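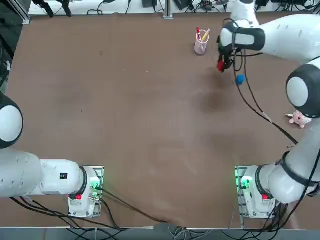

Page 40

Desk Things: The Brown Table

Guðlaug Riis and Guðlaug Eyvindsson have been keeping this gallery since they shared a workroom in Pirley. It covers ordinary desks and tables and the small things that end up on them. The earlier pages went through drawers, window sills and one very full shelf in Norðdahl. The brown table gets a page of its own.

Pen cup. Pink, and you can see through it a little. There is a red marker in it with a white label, and a yellow pen that leans to the right. A cup this size is fine for a few pens and gets tippy if you fill it, so two is a good number.

Ball. Blue, small, with a fuzzy look to it. Balls are a problem on any flat table. At the Urnby house we kept ours in a saucer, and it still got away from us most afternoons.

The tabletop. Brown, matte, a bit mottled when the light comes across it, with some darker smudges. We like a plain surface for this kind of page. Small things show up well on it, and a pink cup on brown is easy to find from the door.
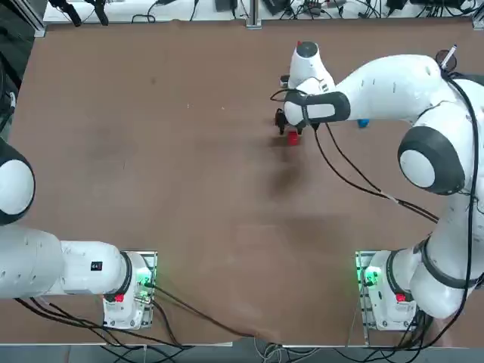
A few readers wrote after page 4 to ask how we clean a top like this. We use a cloth that has been wrung out well, then a dry one. No polish – it leaves a shine in patches and the patches never match. Old scuffs we leave alone. Guðlaug E. tried a pencil eraser on hers in October and ended up with a clean spot that looked worse than the mark.

Pens are a separate subject. Our rule is to test them when the cup gets crowded and throw out the dry ones the same day. Markers go in cap up or cap down depending on who you ask, and the two of us do not agree. The long argument about it is on page 100, with letters.

Plush pig. Pink, with a paler face and a round head. It is small enough to sit beside a pen cup without taking over the table.
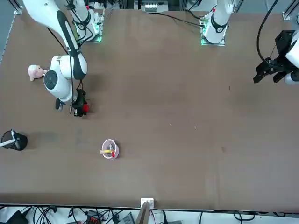

Soft toys pick up dust faster than anything else on a desk. A lint roller works on short pile. For longer fur, use a dry toothbrush and go in one direction. We had a plush rabbit at the Tuneck flat that was washed too hot, and its ears dried at two different lengths.

Next in the gallery: kitchen hooks, starting on page 41. The index of small objects is on page 141, with pen cups listed under C and the pig under P.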